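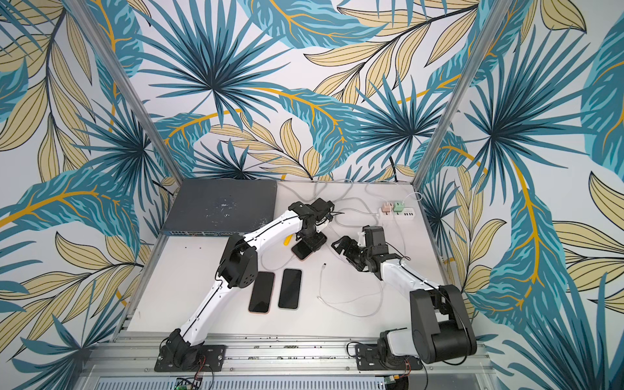
Figure 18.1 Network switch, cabling, and power strip with two adapters on a bench top.

Chapter 18
Small Switches and Bench Wiring

A network switch joins several devices on one local network. It reads the address on each incoming frame and forwards the frame only through the port where that address was last learned. If the address is unknown, the switch sends the frame out of every other port in the same segment.

Section 18.1 covers port layout. Ports on a desktop switch are usually set in a row along one edge, and the unit should be placed so that this edge can be reached without lifting the case.

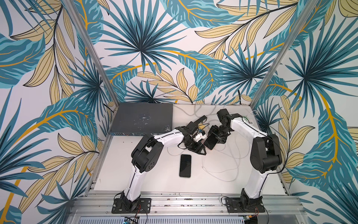 Scratches on the cover have no effect on forwarding. Damage to a port does — a bent contact can drop a link to a lower speed or break it entirely. Inspect each port before seating a plug.

Section 18.2 treats power. Keep adapter cords apart from data cables where space allows, and label both ends of every run. The Hasteck and Cavix wiring exercises begin on page 158.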